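About Tendutdale

Who we are

Tendutdale helps small shops, labs and schools buy robot equipment without blowing the budget. We plan it, price it, set it up, and stay on the phone when it acts up. Thats the short version.

We are a small outfit. One building, one phone line, a loading door that sticks when it rains. Started out as a used equipment reseller, arms and conveyors mostly, and kept getting the same call from buyers a month after delivery. The arm is great, now what do we bolt it to? Where does the power come from? Who pays for the grippers? So we moved to the front end of the job. Planning first, purchase order second.

What we do

Budget reviews. Send us the quote you already have. We go line by line and mark what's missing. Usually it's the table, the cabling, the spare fingers, shipping both ways, and hours for somebody to learn the thing. Turnaround is 3 working days, faster if you are up against a grant deadline and tell us so.

Equipment plans. A full list for a workcell, with prices, lead times and a floor sketch. Two versions every time: the one you want and the one you can pay for this year. We mark which parts can wait.

Setup and handover. We build the cell here, run it, take it apart and build it again at your place. Your people do the second build with us. Slower, but they know where every bolt went.

Buy-back. When you outgrow a cell we'll make an offer on the frame and mounts. Not on cables. Please don't ask about cables.

How we charge

Flat fee for a review, flat fee for a plan, day rate for setup. No cut from the vendors, none, ever. We quit taking commissions when we quit reselling. If we say buy the cheaper arm it's because the cheaper arm will do the job.

A plan fee comes off your setup bill if you go ahead within the same budget year. Schools: we know your year closes before everyone else's. Call by August if you want a fall build, after that the calender fills up and we start saying no.

Brorlow and Gurnent

Two names you'll see on our paperwork, people ask.

Brorlow is our planning sheet. A spreadsheet, nothing fancy. It has 1,119 rows at the moment – every part, bracket, fuse and fitting we have priced for a customer, with what it cost and how long it took to show up. We update it when invoices come in. Customers get a copy of the rows that apply to them and can keep it.

Gurnent is our tabletop cell. Frame, work surface, mounts, power, all sized to go through a standard door. Started as a one off for a customer with a narrow hallway and now it's most of what we build. Arms are up to you, the mounts get drilled to match.

Tsoukalas is the machine shop next door. Seperate company, good neighbors. They cut our mounting plates and they've talked us out of a few bad ideas. Their work shows up on your invoice at their price.

Things we tell every buyer

Hold back some money. Don't spend the whole line on day one, you'll want different fingers on the grippers by the second week.

Measure the floor, then measure the door. Check outlets. An extension cord across a walkway is fine for a test and not a plan.

Decide what the cell will handle before picking a gripper. Flat and floppy things are a different purchase from boxes. Bring us the real items if you can, a bag of them, we'll give them back.

Ask what happens when one arm is down. Can you work with the other one or does everything stop? Two arms on one frame is handy but that's also one frame to move if the room changes.

Where we are

Back half of the old tile warehouse, entrance on the alley side. Park anywhere that isn't in front of the Tsoukalas doors. Open 7 to 4, later by arrangement. Visitors welcome but call first – if we're mid build nobody will hear you knock. Coffee is free, lunch is not.

Want a rough number before you visit? Email us the task, the room size and your ceiling. The money ceiling, but the other one too. We'll write back with a range and say plainly if it's too early to buy.

Before you sign for a two-arm cell, price the work surface and frame on their own line. Buyers fold them into "misc" and then misc gets cut. Black aluminum extrusion all the way around a wood top, an arm mounted on each side facing in, that's a layout worth pricing properly, and so is the stuff you put on it. Crumpled bills are thin and no two lie the same way, so budget practice time for anything like them. A small orange basket and a yellow mug cost next to nothing, put them on the list anyway.

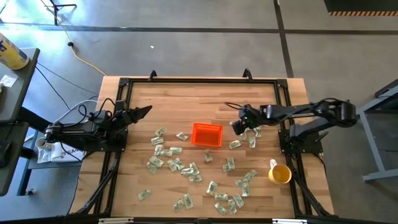
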